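Student Projects > Outdoor Recreation > Climbing

Training for a First Long Route: What a Summer of Approach Work Did for Our Climbing

Project report, Outdoor Recreation program, September 2020

Why I picked this

Our group of four had never climbed anything longer than three pitches. The project we proposed in May was simple to write down and a lot harder to do: get ready for the East Rib of Hosance, a moderate 13-pitch ridge above the Busden valley, and keep a proper record of the training so that next year's class could use it. I wanted to know if time spent on the parts of a long route that aren't climbing (walking in, changing over at belays, coiling rope, eating, finding the way down) would help us more than time spent getting stronger. Most training plans I read were about finger strength and not much else, and I love finger strength as much as anybody, but the ridge is easy climbing by gym standards. The hard part is that it keeps going!

The route starts at the Auer hut. From the hut to the first belay is 300 meters of height gain on grass and then loose rock. The ridge itself climbs 895 meters to the summit block, with long sections where you move together on a short rope. The descent goes down the back by a gully and a path that the guidebook calls "obvious," a word I now distrust.

The plan

We split the summer into two halves. In the first half we worked mostly on endurance and systems. In the second half we climbed outside on whatever we could get to and tried to join everything up. Everyone kept a notebook. Mine is mostly sweat stains and sandwich notes but the numbers are in there.

A normal week in the first half had one long hike with a loaded pack, two gym sessions and one evening of rope practice. The gym sessions were low intensity. We climbed easy routes one after the other with no rest on the ground, and whoever was belaying did step-ups until we were told to stop because it was distracting people. Rope practice was building anchors, swapping leads, escaping the belay, and shortening the rope with coils over the shoulder and tying off. I had thought I knew how to do all that. I knew how to do it slowly, on flat ground, with a diagram.

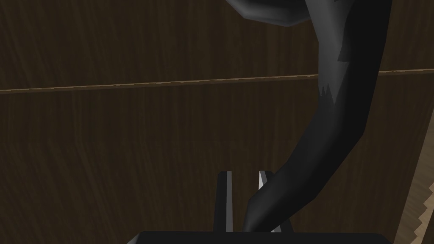
Belay changeovers turned out to be where most of our time was going, so we gave them their own evening. We timed a changeover from the moment the second arrived at the anchor to the moment they left it as the new leader. The first attempts were awful. People handed over gear one piece at a time, asked each other what was on which side of the harness, dropped a sling, and stopped to chat. We tried three things to fix it.

First, everybody agreed to rack the same way. Nuts on the front right, cams behind them, slings over the left shoulder. I was against this at the start because I had my own system and was proud of it, and I was wrong.

Second, the second racked the gear while climbing. You clean a piece and it goes straight to where it will live on the next lead, so there is hardly anything to sort out at the anchor.

Third, we talked less. We wrote a short list of calls and stuck to them. This helped much more in wind, when long sentences just disappear.

By the last evening before our outdoor block the changeovers were smooth, and the funny thing is that it didn't feel fast. It felt calm. I think that was the most useful single lesson of the first half.

Hikes

The pack hikes went up the track to Hikum and back. We started light and added water bottles, which is a nice method since you can pour them out at the top and save your knees on the way down. I recommend it to everyone. My notes show that my pace on the flat hardly changed all summer, but my pace on the steep part got a lot better, and so did my mood at the top. Early on I would sit down and stare. By the end I was looking for the next hill.

Food was a side project that got out of hand. We tried gels, bars, dried mango, cold potatoes with salt, and cheese sandwiches. The potatoes won. They are heavy, but they go down easily when you are tired and slightly scared, and the salt is great. The gels were fine for the first few hours and then nobody wanted to look at one.

Outdoor block

We had two weekends on the small crags near Busden and then one on the lower tower at Hikum, where the routes are five pitches and you can walk off. This was the dress rehearsal. We climbed as two teams of two, one behind the other, with the gear we planned to carry on Hosance.

What went well: anchors, racking, calls, eating on time. What went badly was moving together. In theory you keep the rope snug between you with a piece or two of protection always clipped, and you both climb at the pace of whoever is on harder ground. In practice the leader on easy ground speeds up, the second is pulled off balance, there is some language, and everybody stops. We did that tower twice on the Sunday just to practice this, and on the second lap it started to click. The trick for us was that the second person sets the pace and the leader has to feel it through the rope. Easy to say, and really fun when it works.

I also learned that my approach shoes were too soft. On the loose rock below the tower I was sliding around while the others walked up with hands in pockets. I borrowed a stiffer pair for the real thing.
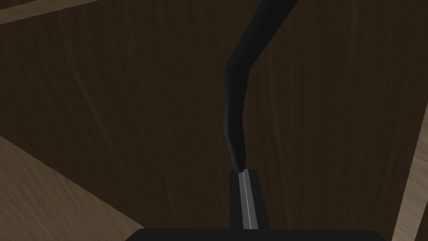

One comment on our draft asked whether the rehearsal tower was too easy to tell us anything, since we could walk off it at any time, and whether a retreat should have been part of the practice. That was a fair hit. We had practiced rappelling at the gym but had never bailed from the middle of something with packs on. So before going to Hosance we went back for a day and did just that: climbed three pitches of the tower, pretended the weather had turned, and went down. It took longer than going up. The rope snagged once on a flake and one of us had to climb back up a little way to free it. After that we changed our plan for the ridge and marked two points in the topo where we would decide, yes or no, to go on.

The climb

We slept at the Auer hut and left in the dark. The grass slope went quickly and we were at the first belay just as it got light, with cold hands and a lot of giggling. The first four pitches are the steepest and we belayed all of them. Changeovers were quick and quiet. I led the second and fourth, and the fourth has a corner with a perfect hand crack in it that I would happily climb every day for the rest of my life.

Above that the ridge lies back and we shortened the ropes. This was where the summer paid off. We moved together through the whole middle section with only a couple of stops, and when we reached the first decision point we were ahead of our plan. At the second we were a little behind it – my fault, I took us too far left onto a ledge that ended in nothing and we had to reverse. The weather was steady and everyone felt good, so we went on.

The last pitches are blocky and a bit loose, and I was tired enough that I had to talk myself through each move. The summit block is smaller than you'd expect. We ate the last potatoes there.

The descent took us longer than we wanted. The gully was fine, but we lost the path below it and spent a while in boulders before we saw cairns again. Nothing serious, but if I did the project over I would walk up the descent beforehand as one of the training hikes. It's such an easy fix! We got back to the hut with daylight left, though not much of it.

What I think we found

Four people and one ridge is a tiny sample and I can't prove that our method is better than a strength plan. We had no comparison group. We also all got fitter over the summer anyway, and it's hard to separate that from the rope work. Still, looking at the notebooks side by side, every one of us wrote that the climbing itself felt comfortable and that the time was won or lost at the belays and on the easy ground. Nobody wrote that they wished they had been stronger. Two wrote that they wished they had known the way down.

For a group starting next year I would suggest the following changes.

Start moving together early, on very easy ground, and do it often. We left it too late.

Practice a full retreat with packs before the halfway point of the summer.

Walk the descent first if you can reach it.

Put the shoe question in the first week. Soft shoes and loose rock are a bad match, and new stiff shoes need time to break in.

Keep the notebooks short. Long entries stopped by the third week. A few lines on what slowed you down is plenty.

I would like to repeat the ridge next summer with the same partners and see what our times look like with the descent known. There's also a longer line on the north side of Hosance that we could see from the hut, and we have already started arguing about it.

Notebook scans and the changeover times are in the appendix, along with the gear list and our marked-up topo.

Filed under: rock climbing, training, student reports

© 2020 Outdoor Recreation Student Projects | Contact | Back to top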